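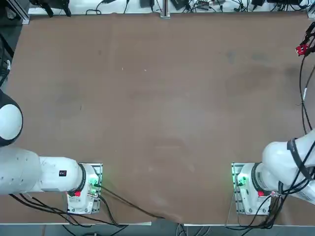 Mendilitz, 21st June

Gramen: home herbal remedies, data card

Gramen holds 525 recipes for teas, rinses and syrups, typed up from handwritten household notebooks. Each row gives the plant, part used, amount, steeping time and complaint. Amounts are kept as written, so spoons and cups are not converted. In 137 rows the steeping time is blank. Three duplicate cough syrups were removed in February. The recipes are untested and are not medical advice.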